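Against the jewelry organizer

I own 2 of them and I'm done. Velvet slots, tiny hooks, a lid that never shuts. Pearls don't want slots. 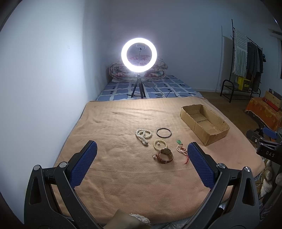 A cardboard box does it. Watch, bangle, beads, all in. Hajar Bouazza says things get tangled — sure, they do. Five minutes on the bed with a blanket under you and they're untangled. I kind of like that part.

Same goes for teh fancy tray from Ritar. Pretty, heavy, full of dust by August.

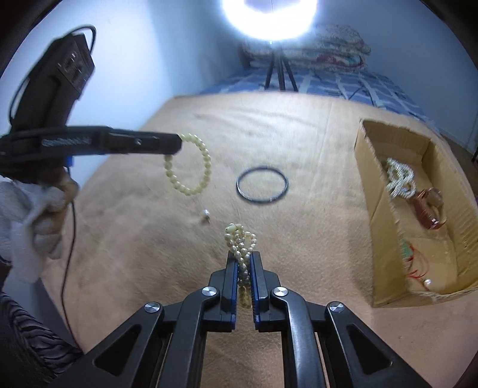

What I'd keep

The box. Tape on the bottom, edges a bit torn, fine.

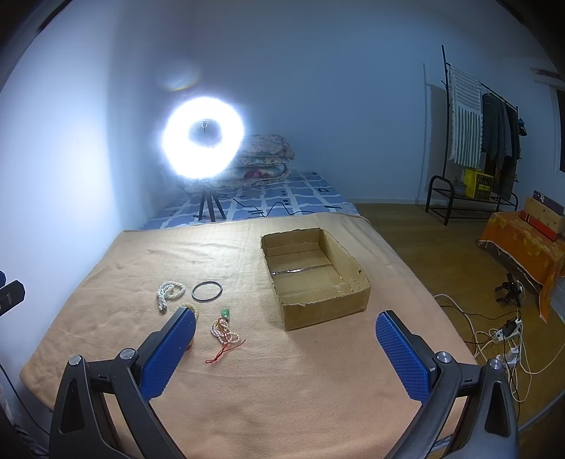 And stop sorting by color. Sort by what you wear, leave the rest at the botom.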